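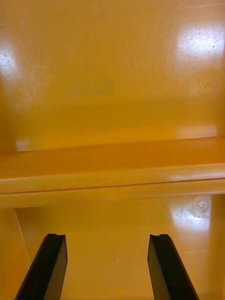
Skolter tray, yellow gloss interior: back wall, ledge and floor. Light scratching shows where the surface reflects.

Skolter Work Tray, used
Supplied by Usau, Nomport depot

The Skolter is an open work tray for benches and packing stations. A raised ledge runs across the full width between the upper panel and the lower floor. Small parts stay on the floor; flat items can be stood against the panel.

Internal width: 1000 mm
Ledge height above floor: 33 mm
Colour: yellow, gloss
Condition: grade 2 (used, marked)
Stock code: Sugden 100

Grade 2 trays are sold as they come off the bench. Expect scuffs, fine scratches and some staining. Marks on the surface are not grounds for return. Cracks are, if reported before the tray is put to use.
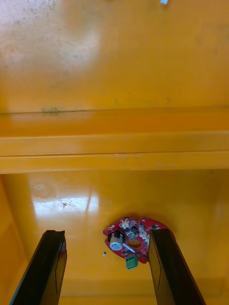
Grade 2 wear: dark staining at the ledge seam, left side, with faint ring marks and scuffs on the gloss.

Cleaning: warm water, mild soap, soft cloth. Work along the seam with a nylon brush. Do not use scouring pads or solvent cleaners. Dry the ledge before stacking.

Lids and dividers are listed separately. The next batch is due in May. For trade orders and collection times, contact Themis Fragkou at the Nomport depot.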